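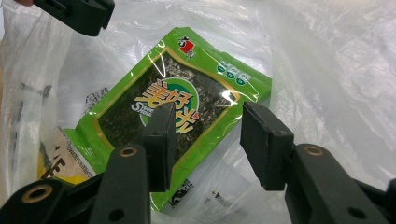
Unit 6: Farm Debt, Price Support and the Small Producer

Course handout, Agricultural Policy and Rural Economies
Department of Public Policy, Prorildale
Issued 2021-09-30

Purpose of this unit

Units 1 to 5 dealt with land tenure and the history of rural credit. This unit considers how governments respond when farm households cannot repay what they owe. Students should read the Brorkby case file before the seminar and bring a copy of the loan tables.

1. Terms

A debt waiver cancels all or part of a loan, with the state paying the lender. A restructuring keeps the loan in place but changes its length, rate or payment dates. A price floor is a public promise to buy a crop at a stated minimum. These measures are often announced together and are easily confused in press coverage. In written work, students are expected to name the measure they are discussing each time.

2. Who is reached by a waiver

A waiver applies to loans on the books of a recognized lender. Households that borrow from traders, relatives or input dealers usually hold no document that the program can accept. Tenant farmers face a further difficulty: where the land title serves as security, the loan may be in the owner's name while the tenant carries the cost of seed and labor.

The Brorkby district scheme illustrates the point. It covered cooperative loans up to a ceiling of 2,000 per household, in local currency, and required a title or a registered lease. The district office received 1,000 applications in the first round. Oral leases were common in the upland villages, and applicants holding them were turned away at the counter, so their cases do not appear in the rejection figures. Students using the file should keep this gap in mind when citing approval rates.

3. Effects on lenders

Payment from the treasury to the lender is seldom immediate. In Brorkby the cooperative bank waited 9 months for settlement and made few new loans during that time. Growers who had repaid on schedule found themselves unable to borrow before planting. There is also the question of repayment habits. Some writers hold that borrowers who expect a second waiver will delay payment; others find that the delay ends once the election season has passed. The readings present both positions.

4. Price support and storage

A price floor helps only the grower who can deliver to a buying point while it is open. The Grodance grain program opened six depots and closed them at the end of November, before the late harvest was fully dried. Moisture limits were applied strictly. Much of the late crop was sold privately, below the floor. A later review recommended drying sheds and a longer buying period. The second recommendation was adopted.

5. Seminar preparation

Prepare short notes on the following matters:

The treatment of tenants under the Brorkby rules, with one proposed change of wording.

The cost to the cooperative bank of late settlement, using Table 2 of the case file.

Whether drying sheds at Grodance should be paid for by the state, the growers or both.

6. Reading

Required: Brorkby case file, sections A to C; Grodance program review, summary and chapter 4.
Recommended: El Khatib, lecture on rural credit, transcript held at the library desk.

Written notes are to be submitted through the department office before the seminar. Late notes will be read but not graded.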